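Paid Data Collection Operators, Dexterous Hands
Callia Robotics, Domham site
Posted 23 Mar 2025

We're looking for people with steady hands and plenty of patience to help us teach a robot hand to handle small, flat, slippery things. You don't need a degree or any background in robotics. If you've ever spent an afternoon sorting trading cards, repairing jewelry or packing orders and enjoyed it, we'd love to hear from you!

The work is part of Tritdale, our project on thin objects. Cards, tickets, envelopes, key tags: people pick these up without a thought, and robots still fumble them constantly. Our learning system gets better by seeing lots of examples, good and bad, and those examples come from operators guiding the hand through a task over and over, with small changes each time.

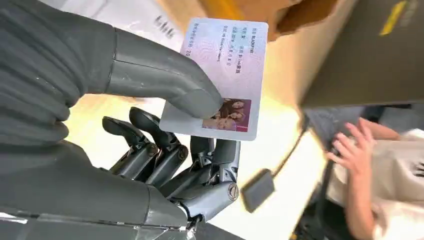

A shift has two people at each station. One drives the hand with a tracking glove, and the other sets up the objects, starts and stops each recording and marks how the attempt went. You swap roles every hour, so you'll get good at both. A typical task might be picking a card up from the table, turning it over, passing it to your partner, or holding it against a reader. Then you move the card a little and go again.

Failed attempts are useful to us too. If the card drops, mark it as a drop and carry on. Please don't tidy up the results, and tell us when a task feels awkward or the instructions make no sense. Some of our best changes started as operator complaints.

What you'd be doing
Recording demonstrations on one of 11 stations
Labeling each attempt and writing short notes in plain English
Checking the wrist camera view before every set
Swapping objects from the Bachmann bin (ask us about the name, it's a long story)

What we need from you
Age 18 or over
Comfortable standing or sitting at a table for a four-hour shift
Able to wear a fabric glove on either hand
Careful about small details, even late in a shift

Left-handed people are very welcome, as we have far too few left-handed recordings!

Pay and hours
$37 an hour, including the paid training shift. We have 19 openings, with morning and afternoon shifts, and ask for at least two shifts a week through the end of July. Parking is free and there's a decent kitchen.

How to apply
Send us a few lines about yourself through the form on the Callia jobs page, with the shifts you can work and which hand you write with. No résumé needed. We'll invite you in for a short visit where you can try the glove yourself, and we reply to every application within around 11 days.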